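Archive > Club lists > tridden-robotics
Search this list Go

Hi everyone,

Cyril Yeoman wrote:
> Is the two-arm sim ready for the August build? My pair
> still can't agree on who goes first.

Thank you for asking, Cyril, and what a nice bunch of runs you all sent in! I read through all 89 of them last night – with a lot of tea. Our task has the left arm picking from the pink bin, and the teal tray stays where it is.

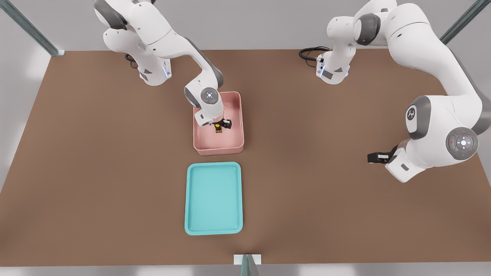

Do both partners need to write code? One script per pair is fine, so long as you each can explain it.

Send me yours before we meet and I'll happily look it over.

Warmly,
Müzeyyen Değirmenci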